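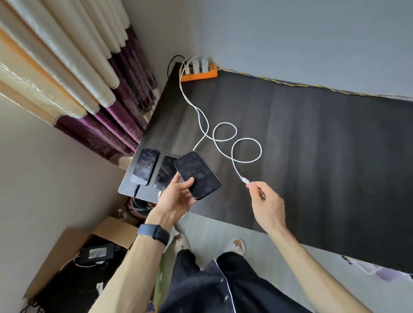

Fig. 1. Charging cable and power strip on a desk.

Unit 4: Standby Power and the Household Electric Bill
Instructor: Sigita Uibo

Reading for this unit: the Grimmont handout on meters, first half only. Skip the part on solar.

Standby power is the electricity a device draws while it is plugged in but not doing its main job. Television sets, game consoles, printers and microwave clocks all do this. A phone charger with no phone attached draws very little. A cable box can draw nearly as much when switched off as when it is on.

Units
A watt is a rate of use. A kilowatt-hour is an amount. Students mix these up on every test, so write the units at each step.

Worked problem
A device draws 4 watts all day. It runs for 24 hours, so daily use is 4 x 24 = 96 watt-hours, or 0.096 kilowatt-hours. Over 200 days the total is 19.2 kilowatt-hours. At 14 cents per kilowatt-hour, the cost is $2.69.

Now repeat the problem for a heater rated at 3,000 watts that runs one hour a day for the same 200 days. Compare the two answers. The heater costs $84.00.

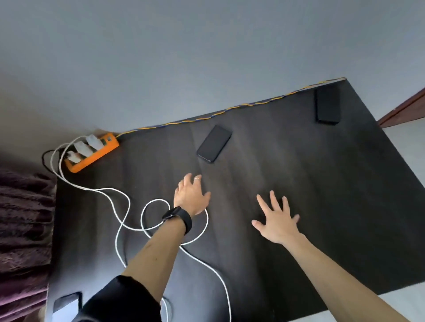

Fig. 2. Smartphone on a dark tabletop, screen dark.

Battery devices
A phone or laptop moves its use to the time of charging. Some energy is lost as heat in the adapter and the battery, so the wall supplies more than the battery stores. We will not calculate this loss until Unit 6.

Homework
1. List five devices in your home that stay plugged in overnight.
2. Find the rated watts on the label of each. If the label gives only volts and amps, multiply them. Note that a rating is a maximum, and standby use is lower.
3. Read the Killwood apartment case and bring the July bill table to class.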